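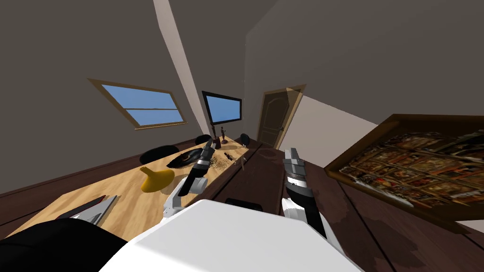
Gallbladder out, two weeks on

I had my gallbladder removed in October at the hospital in Pevside. A few people have asked how it went, so I'm writing it down once.

The attacks started in the spring. The first one woke me at night with pain under the right ribs that went through to the shoulder blade. I took antacids and it stopped by breakfast, so I blamed the sausage. The second was worse and lasted until lunch. My doctor in Skillisach sent me for an ultrasound, which found stones and a slightly thickened wall. She said I could try eating less fat and see how it went, or I could see a surgeon. I tried the diet all summer. I lost weight and still had three more attacks, and the last one put me in the emergency room with a fever.

The surgeon went through what could go wrong. A bile duct injury is the one they take most seriously. He also said that if the view was poor he might have to switch to an open operation, with a bigger cut and a longer stay. I signed for both.

The day itself

I had to be there at 6 a.m. with nothing to eat since the night before. They took me in at 8. I remember the mask and a nurse putting a warm blanket over my feet, and then I was in recovery with a dry mouth. It stayed keyhole, four small cuts. I went home that afternoon. My copay was 125 dollars, and the anesthesia bill came separately, so check for that.

The gas pain in my shoulder was worse than the cuts. They fill your abdomen with carbon dioxide so they can see, and some of it stays behind and irritates the diaphragm. Walking helped. I did laps of the hallway and the kitchen, and by the end of the first week I was doing 2000 steps a day without needing to lie down afterward.

I slept propped up on pillows until I could roll over. Getting out of bed was easier if I turned on my side first and pushed up with my arm. I bought a cheap wedge pillow from Choo, the home supply place on the Sesten road, and used it for four nights. It now lives in the closet.

Food was less of a problem than I expected. Toast, soup, rice and chicken at first. I had pizza too early and spent the evening in the bathroom. Since then small amounts of fat have been fine. Coffee on an empty stomach is still not a good idea.

I went back to work after 13 days. I have a desk job. If I lifted boxes for a living I would have needed longer, and the discharge sheet said not to lift anything heavy until the follow-up. 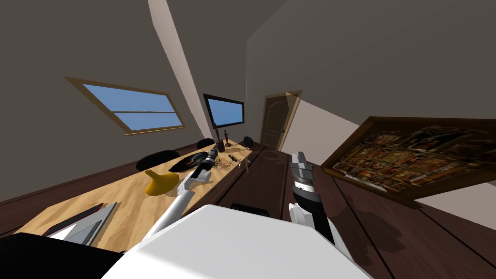 Do you need to take anything to replace the gallbladder?

Most people don't. The liver goes on making bile, and it drains straight into the small intestine instead of being stored between meals. Some people get loose stools for a while, and if that doesn't settle there is medicine for it, so bring it up with your doctor.

My follow-up was short. The surgeon looked at the cuts, pressed on my stomach and told me the pathology report showed stones and chronic inflammation and nothing else. The glue was already peeling off at the navel. I have one more blood test to do in Skillisach, for the liver numbers that were high in the emergency room, and I'll add the result when I get it.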